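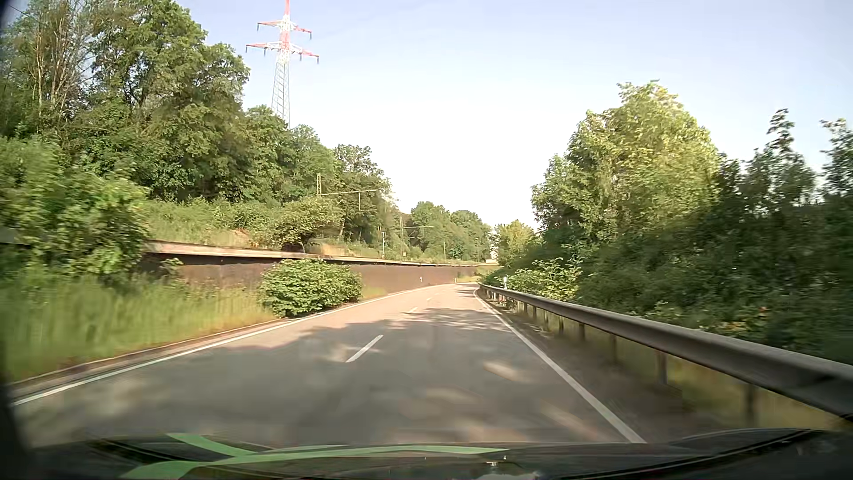 Why are there lines on the road?

Grown-ups will tell you the lines are there "to keep everyone safe". Maybe. But paint can't stop a car. A line is a message, and it only works if the driver reads it.

Start with the middle. On a country road with two lanes, the white line down the centre is often broken into dashes. It splits the road into one side for going and one side for coming back. Some people say dashes mean "overtake if you like". Be suspicious of that! What they say is closer to "you may cross, if you can see it's clear". Just before a bend, you usually can't.

Now the edges. A long white line with no gaps shows where the driving part stops. Past it there might be grass, a wall or a drop. Ekow Alhassan, who drives the school bus from Cestport to Melitska, told us he likes the edge line best in fog. We asked if he could manage without it. "Slowly," he said.

What is the wall for?

You might guess that a wall beside a road is there to stop cars. Look at where the soil is before you believe it. If the ground behind the wall is higher than the road, it is probably a retaining wall, and its main job is holding back the hill. Soil is heavy, and rain makes it heavier.

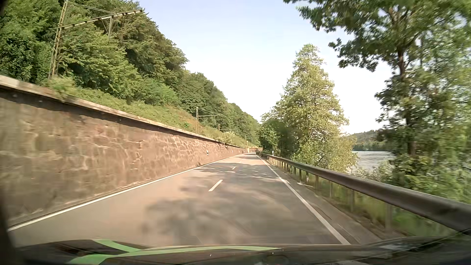
Many walls like this have a row of flat stones along the top, called a coping. It helps to keep rain out of the wall. Does it always work? No. Water is very good at finding cracks, so somebody has to come and check.

Are the little white markers any use?

In daylight, not much. At night some of them shine when headlights hit them, and a row of them shows which way the road is going to turn. Wumpini Arthur, aged nine, wrote to ask if they have batteries. Most don't. They bounce the car's own light back.

Try it yourself: stick a strip of reflective tape on a box, turn off the lights and stand 2 metres away. Hold a torch beside your eyes, then down by your knees. Which is brighter? Don't take our word for it.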